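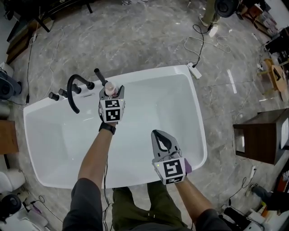
What does the cell technician check first at the start of a shift?

The marker cubes on both hand-held grippers, followed by jaw travel, cable strain relief and the floor power. Recording does not begin until all four are signed off in the cell log.

Cell Technician, Bathroom Cell (Araújo Building)
Donongate, Troltusitz site
Full time, on site, 44 hours per week including paid handover
Reports to: Washington Lins, cell operations
Start: October

Donongate runs recording cells in which operators carry out household tasks with a pair of hand-held grippers. The recordings are used to train arm controllers. This posting covers one cell, the bathroom cell on the ground floor of the Araújo building, and the technician who will be responsible for its condition. The current technician, Valquíria Barros, is moving to the kitchen cell and will stay on for the handover period.

The technician does not operate the grippers during recorded sessions except to cover a break. The work is setup, inspection, calibration, repair and record keeping.

The cell

The cell consists of a freestanding tub with a deck-mounted faucet set, a toilet, surrounding furniture, a stock of small props (mostly bottles and caps), two hand-held grippers, a head-worn camera and a Ziltside base unit that timestamps the streams. Fixtures are dry. The faucet set has no supply connected and the drain is not plumbed, so the tub can be shifted when a layout change is ordered.

Each gripper has manually driven jaws with a replaceable lining, a cube mount carrying the fiducial markers, a status light, a hand strap and a data cable. The left and right units are built to the same drawing but calibrated separately. Their calibration files are not interchangeable. Two of the worst weeks of data we have lost came from a swapped pair of files, and the base unit will not warn you about it.

Duties at the start of a shift

Shift start is 7:30 a.m. The operator arrives at 8:15. In that interval the technician will:

Inspect both marker cubes for scratches, lifted corners and skin oil. Wipe with the supplied cloth only. Solvent wipes haze the print.

Check that each cube is seated against its stop and that the clamp screw is at the marked torque. Play of any amount at the cube is a stop condition.

Cycle the jaws by hand through full travel and compare the reported opening with the gauge block. Acceptable error is 2 mm at full opening. Outside that, rerun the jaw routine before touching anything mechanical.

Inspect the jaw linings. Glazed or peeling linings are replaced in pairs.

Run each data cable through the fingers from connector to strain relief, feeling for kinks. The cables hang past the tub rim in use and the outer jacket wears there first.

Confirm that power strips are outside the operator's stepping area and that cords are routed to the sides of the room. Recoil anything that has migrated.

Load the calibration files by unit serial number and record a short verification take with both grippers in view of the head camera.

Duties during recording

The technician stays within earshot of the cell. Most interventions are small: a cable caught on a handle, a prop that has rolled under the cabinet, a marker hidden by a sleeve. The operator calls the stop and the technician clears it. A stop longer than 12 minutes is written up as downtime, with the cause stated in plain words. "Gripper issue" is not a cause. "Right jaw encoder dropped counts, connector reseated, verified" is.

Props are reset between takes according to the layout sheet for the task. The sheets allow variation in bottle position along the rim and require it in some tasks. Please read the sheet instead of restoring the last position from memory.

Lighting is fixed. If a marker washes out under the ceiling lights, report it and log the position of the tub. Do not move lamps or add diffusers without a change note.

Calibration

Full calibration is done weekly and after any of the following: a dropped gripper, a cube removed for any reason, a replaced camera mount, a base unit firmware change.

The procedure is a fixed sequence of poses on the bench jig. It takes most of a morning the first few times and less than an hour once you know it. The result is a residual for each unit. A residual above the limit on the calibration card means the unit stays out of the cell, even if that leaves the operator idle. There is a spare gripper, and it is expected to be in calibration at all times. When you take over the cell, ask to see its card first.

The cell has logged more than 496 hours on the present jaw design. The wear pattern is well known by now: linings, then the return spring on the left unit, then the cable at the strain relief. Spares for all of these are kept in the drawer under the bench, and the technician orders replacements when a bin falls to its line.

Repair

The following are repaired on site by the technician: linings, return springs, jaw pivots, hand straps, data cables and connectors, cube mounts, status light boards. Connector work is crimp and some fine soldering. You will be given time to do it properly at the bench and are asked not to do it on your knees beside the tub.

The jaw encoder is replaced as an assembly. The Ziltside base unit is not opened. If it fails its self-check twice after a power cycle, swap it with the bench unit, tag it, and notify Washington Lins the same day.

Every repair closes with a verification take. The take is kept with the repair entry, including when it fails.

Marker prints are made in house on matte stock. Measure the printed edge length with calipers at both ends of the sheet before cutting. The printer scales unevenly when the roll is nearly finished, and a bad sheet looks fine by eye. One such sheet got as far as the right-hand cube this spring and was found only when the two grippers disagreed about the height of the rim.

What we are looking for

Required:

Experience maintaining electromechanical equipment in regular use. The industry is not important. Applicants from camera rental, medical device service, packaging lines and bicycle or instrument repair will all be read with interest.

Soldering and crimping to a standard that survives daily flexing.

Ability to read a simple assembly drawing and follow a torque value.

Written English clear enough that the next shift can act on your log entry without calling you.

Comfort working low to the floor for part of the day. The cell is a room with furniture in it, and cables run where the furniture allows.

Useful but not required:

Some familiarity with camera calibration or fiducial tracking. We teach our own procedure, and people who have used another one tend to need an extra week to stop using it.

Basic command line use. The verification tool has no graphical interface - there has been talk of one, and you should not apply on the strength of it.

Experience printing or machining small fixtures.

A degree is not required. Programming is not part of the position.

Conditions

The 44 hours include a paid half-hour handover at the end of each shift. Overtime is rare and is compensated with time off. Closed-toe shoes are mandatory in the cell. Long sleeves are allowed if they stay clear of the marker cubes. Watches may be worn on either wrist provided they do not touch the gripper body.

The position is on site without exception. Parking is behind the Araújo building, and the Troltusitz bus stops at the front gate. Salary band and benefits are sent with the reply to your application, before any interview is scheduled.

Training lasts six weeks. For the first two you follow Valquíria Barros and make no entries of your own. In the third and fourth you run the start-of-shift checks with her countersignature. In the last two she is in the building but not in the cell.

How to apply

Send a resume and one page describing a fault you traced in a piece of equipment: the symptom, what you ruled out and in what order, what the cause was, and how you confirmed the repair. A small fault described well is preferred over a large one described loosely. Photographs of your own wiring or bench work may be attached. No cover letter is needed.

Applicants selected from the written round will be invited to a practical session at the bench. You will be given a gripper with a known fault, the drawing, the calibration card and the tools normally in the drawer. Finding the fault is part of the session and so is the log entry you write afterward. Allow half a day. Travel within the region is reimbursed.

Applications go to Washington Lins, cell operations, Donongate, Troltusitz, with "Bathroom cell technician" in the subject line. Questions on the technical content of the posting are forwarded to Valquíria Barros, who answers them between shifts, usually after 4 p.m.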